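Visit notes, Zinitz teleoperation lab, July

Zinitz runs six stations in one hall, all for recording demonstrations. An operator drives the arm with a hand-held leader, and joint positions and video are logged together. Hand guiding, where the operator pushes the arm itself, is kept for contact work such as opening doors.

We spent most of the morning at the kitchen station. The props are toy food and toy kitchenware on a white table, next to a small toaster oven. Tasks are short: pick up one item, put it on the plate or in the colander, withdraw. 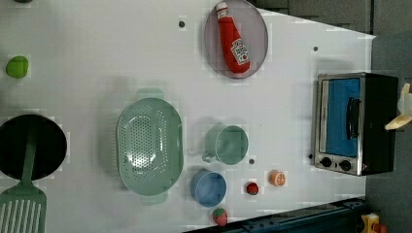 Layouts are changed between takes. The target for each task is 1,000 accepted takes, and the ketchup bottle task stood at 53 when we left. A take is rejected if the operator pauses too long or regrasps.

I tried the leader for ten minutes. Lag was not noticeable. Depth was hard to judge on the monitor, and I closed the gripper early several times.

Open points for Plivel: log format, price per station, operator training time.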